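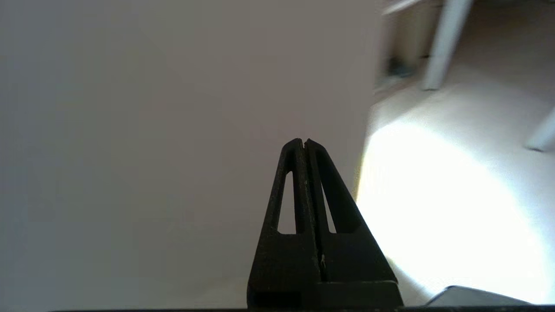
Plorholm miniatures show, December

Doors opened at 9 and I went to the casting demo first. Tokeseo had a spin caster running 28 mm infantry in white metal, 2 figures per cavity pair, and passed the raw castings around with the gates still on. Mold lines were fine along the legs and heavier at the shoulders. The resin versions had less flash but more bubbles under the coat tails.

The main display game was a siege set in 1788, with 1240 painted figures on the table. Basing was uniform: fine sand, a dark umber wash, two drybrushes, static grass in short tufts. From three feet the faces read well. Up close most had only a base coat, one wash and a single highlight on nose and cheekbones, plenty at that scale.

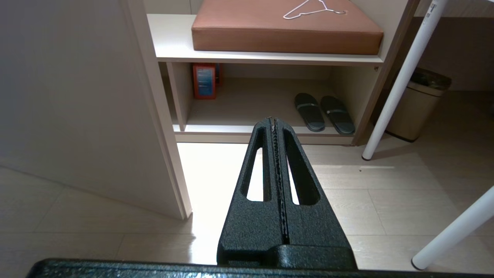 Eliécer Betancur ran the afternoon session on white uniforms. He primes in light gray, sprays an off-white from above at a low angle, then glazes the folds with a thinned blue-gray. His ratio was one part paint to six parts medium, with full drying between coats. I tried it on a spare Olvera grenadier and got tide marks on the first pass. Less paint on the brush fixed most of it.

Alier had its new acrylics out for testing. The reds covered in two coats over gray. The yellow needed four. I bought the off-white, a bone and two of the reds.

Parking was full by 10. The late bus leaves from the north gate.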